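Looking after the bin picking cell: frequently asked questions
Ilumer workshop, updated Apr 28, 2021 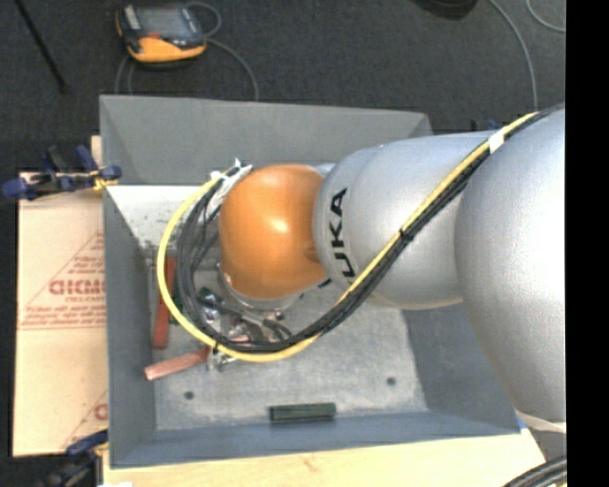
Most questions we receive are about the cables, so we begin with them. The arm in our cell is a KUKA, and everything the gripper needs comes to it along the outside of the arm. The loop beside the orange wrist must stay wide, with the yellow cable on its outer edge and the black ones inside. If you make the loop shorter to look more tidy, the wrist will pull on the connectors when it turns to the far corner of the bin. If you make it longer, it will hang down between the blocks and the fingers.

How often should I check the cables?
Every 130 hours of running, and always after somebody has changed the gripper. Move the arm by hand control at slow speed through the four corner positions and watch the loop, not the fingers. Touch nothing while the arm is moving. When it has stopped and the drives are off, feel each black cable for a flat place or a cut.

Can I use any cable tie?
The width is not so important, but the tension is. Tie the bundle so that you can still turn it a little with two fingers. A tie which is too tight will break the wires inside, and you will not see this from outside. We had this fault in January and lost two afternoons, because the gripper signal disappeared only in one position of the wrist.

What is the white tape for?
It marks the place where the bundle must sit on the large section of the arm. When you put on a new cable, lay it next to the old one on the bench and copy the mark first. Then remove the old cable.

When do the gripper fingers need service?
We clean them every week with a dry cloth and change the pads after 3000 picks. The program counts the picks and shows a message at 2000, so you have time to order. Our pads come from Marnico. Please do not put oil on the fingers. A very small amount of grease on the guide is enough.

The arm stops with a collision message but I see nothing. Why?
In our experience it is usually the bin. The bin has sloping walls, and when it moves even a little, the gripper meets the wall earlier than the program expects. Check the clamps first, then look if the bin is against its stop. After this, run the Enda check program, where the arm goes slowly to three points on the bin floor. If one point is wrong, measure the bin again — do not correct the single point by hand.

Which blocks should I use for the test after a repair?
Use the long red one, the pink one and a dark green one. Lay them flat and not touching for the first run. For the second run, put one close to a wall. The wall pick is the difficult one, and a loose flange screw will show there.

May I keep the pendant on the floor?
Yes, if its cable is free and does not lie where you walk. Before you enter the cell, pick it up and take it with you.

I have error 1953. What is it?
This number is our own and comes from the gripper program. It means that the close signal was sent and no answer came back. Look at the connectors near the wrist, push each one in until it stops, and try again. If the error comes back, change the signal cable before you open the gripper.

Who do I ask for spare parts?
Cables and connectors are in the Vukčević cabinet, second drawer. Write in the list what you took — also when it is only a tie.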